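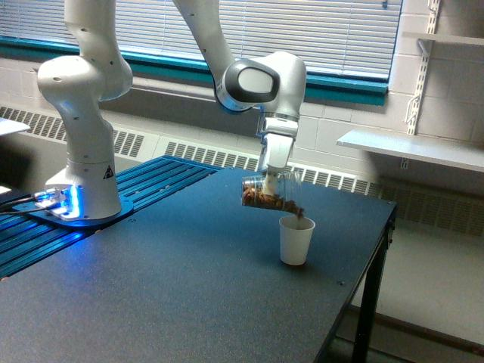

Dosing by pour, continued

Last month I wrote up the scoop. This month I moved on to pouring straight from the jar, which is faster and, with the right jar, nearly as repeatable. The method only suits dry, free-running material: coarse grounds, small seeds, some spices. Flour bridges across the opening and then drops in one lump. Brown sugar does the same thing with more mess.

Three variables matter in practice: how full the jar is, how far it is tilted, and how long it is held there.

Fill level. A jar filled past the shoulder surges on the first tilt. Below a third full, the contents lie along the lower wall and creep toward the rim, and the stream stays thin for longer. I now decant into a smaller working jar and leave the big one in the cupboard.

Tilt. Nothing moves until the surface of the pile gets steeper than the material will tolerate, and then a good deal moves at once. The useful range is narrow. With my medium-coarse grounds (Kisholm, the dark one) I measured 6 degrees between a thin stream and a slide. Past that point the only correction is to bring the jar back up and start again.

Time. Once the stream is steady, time is a fair stand-in for weight, though I would not trust it across different grinds. My target was 18 grams. The best run of pours stayed within half a gram, and the worst was bad enough that I swept up and had lunch.

The receiving cup deserves more attention than I gave it. Small paper cups are light, and a tall pour landing on one side of the bottom can shift them. Keep the jar mouth low and directly over the cup. A rolled rim helps with stiffness but traps a few grains on the outside, so tap the cup before weighing it. Tare every cup separately. I bought a sleeve from Van Acker assuming they were identical and they are not – the spread was small, but visible on the scale.

Clear jars are better than tins for this work. You can see the slope forming before anything leaves the rim, and you can see when a clump is about to let go. Maarten Aerts suggested drying the jar overnight with the lid off, which reduced the film of fines stuck to the wall. Marloes Geerts uses a folded card as a spout. I tried it and got a narrower stream, but the card sheds grains when you lift it away.

Scale used: the old Vunus, 0.1 g resolution, recalibrated in June. Total poured so far is 406 grams, most of it the same coffee going round again.

Next up is rice, then possibly lentils if the cup is big enough.

Contact | All text copyright the author, Tomavbridge | Back to top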